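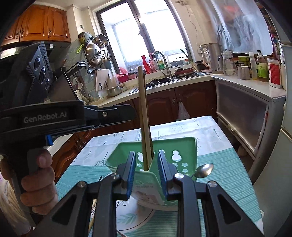

Speaker notes | Good practice track

Search talks Enter keyword

Slide 1. Good morning. I'm Tomoyo Fujimoto. I look after the handling rules at Wieser, for hand-held gripper work in home kitchens. We have one kitchen standard, and it runs to two pages.

Slide 2. Start with the table. The cloth stays flat, and whatever the task needs goes on it before anyone picks up a gripper. For a chopstick task that means the basket, the chopsticks, a plate and a spoon. Leave the rest of the kitchen as the household keeps it. The Dromska rules asked people to clear the counters. We dropped that in July.

Slide 3. Two operators, two grippers. Agree on who takes which side. Say it out loud before the first grasp.

(Pause. Ask who works in pairs.)

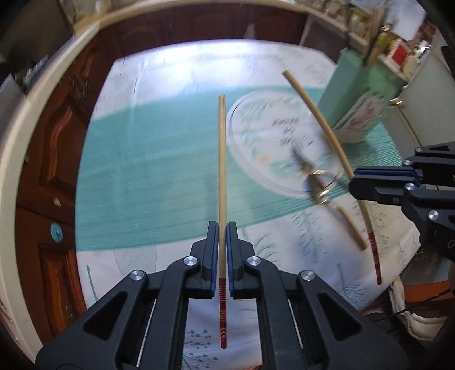 Slide 4. One stick per gripper. Close on the shaft, between the pads, and keep the decorated end clear of the jaws. If a stick slips, put it down and grasp again. Don't fix it with your free hand. The first draft allowed that, and we reviewed 1,319 takes under it. We threw out 81.

Slide 5. Lenses and pads. Wipe both at the start of a session and again after 60 minutes. Keep fingers on the handle – this is the rule people break most.

Slide 6. Logging. Write down the task, the operators and any drops. Hallard uses a longer form, and roughly 400 of their entries came back half empty. Short forms get filled in.

Take questions here. If there's time, go back to slide 4.

Contact the program desk | Copyright Plulent Talks | Back to top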